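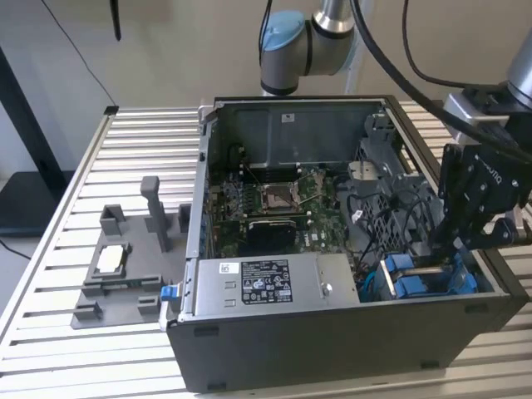
Taking Apart an Office Desktop: What's Inside and How Long It Takes

Project report by Nkrumah Yakubu
19 July 2020

Why I picked this

My uncle's office was getting rid of its old desktop computers and I asked if I could have some before they went to the recycler. I've always been the person who opens things up at home (sorry, Mom's toaster), so when we had to choose a project about reuse, this was an easy call. My question was pretty simple: if you want to save the parts from an old Dell tower instead of tossing the whole thing, what order should you take them out in, and which parts slow you down?

I read through the repair notes on the Stovel forum first and borrowed a checklist from the Groter reuse workshop, which I changed a lot as I went along. Their list starts with the motherboard and I think that's backwards! More on that later.

Getting set up

I laid each tower on its side on the bench with the side panel off, so you're looking straight down into it. I tried one standing up at first and hated it. The screws roll into the bottom and you can't get your hand around the back of anything.

Before any of that, the power cord comes out, and then you hold the power button down for a bit to drain whatever charge is left. I also touched bare metal on the case every time I came back from a break. My advisor wanted a wrist strap too, so I wore one after the first tower and got used to it pretty fast.

One rule I stuck to the whole time: the power supply comes out as one piece and never gets opened. It's the silver metal box in the lower corner, with the black label covered in safety symbols. The capacitors in there can hold a charge long after you've unplugged it, and there is nothing in it I wanted badly enough.

The order I ended up with

Drives first. On this model they ride in blue plastic caddies, and the blue is a hint, because blue means you can move it without tools. Squeeze, pull, done. I unplugged the data cable and the power cable before pulling, which I forgot to do on tower number two, and I ended up with a bent connector and a bad mood.

Cables next. They're the messy part. There's a big loop of black ones that runs right over the motherboard on the way to the drive cage, and until it's out of the way you're working blind. I took a phone photo before touching anything and then unplugged from the board end. The main power plug is really stiff. You have to press the clip and wiggle it, and please don't yank on the wires.

Then the power supply. It's the heaviest thing in there, so I kept one hand under it while I backed out the last screw.

Memory after that. The slots run in a row right beside the processor socket, and each stick pops up when you push the little clips down. I put them straight into antistatic bags. (I ran out of bags halfway through and had to wait for more, so order extra.)

The processor and heatsink took me the longest to feel okay about. The old thermal paste can glue the two together, and if you pull straight up you might rip the chip out of the socket. A small twist first works better. Once the chip is gone you've got an empty socket with its metal bracket, and I closed the bracket every time to keep dust and fingers off the contacts.

Motherboard last. With everything else gone, it's mostly screws, and you can see all of them. This is where I disagree with the Groter list. If you go for the board first you're fighting the cables and the drives the whole way.

What I measured

I timed every tower from panel off to bare case. My first one took 103 minutes, and that includes a long search for a screw that was in my sleeve. After that I got quicker without really trying. I logged every screw too, because I wanted to know how much of the job is just screws, and the total for the whole batch was 173. I dropped them into an egg carton, one cup per step, and it worked better than the magnetic tray I'd paid for.

The cables were the slowest step on almost every tower. I had guessed it would be the processor. I'm a little annoyed that I was so sure about it in my proposal.

What went wrong

The bent connector, already confessed. I also cracked a plastic clip on one of the memory slots by pushing at an angle. And my notes from the first afternoon are close to useless, because I wrote things like "left thing, then small thing." From then on I used the names in my Abubakari handbook and it made the log so much easier to read.

If I did it again

I'd label the cables with tape before unplugging them, even though I had the photos. I'd also test each memory stick as it came out instead of saving them all for the end, when I couldn't remember which tower they came from. In September I'm hoping to put a working machine back together from the saved parts, with the Citov club lending me a monitor. The drives still need to be wiped before they go anywhere, so they're in a locked drawer for now.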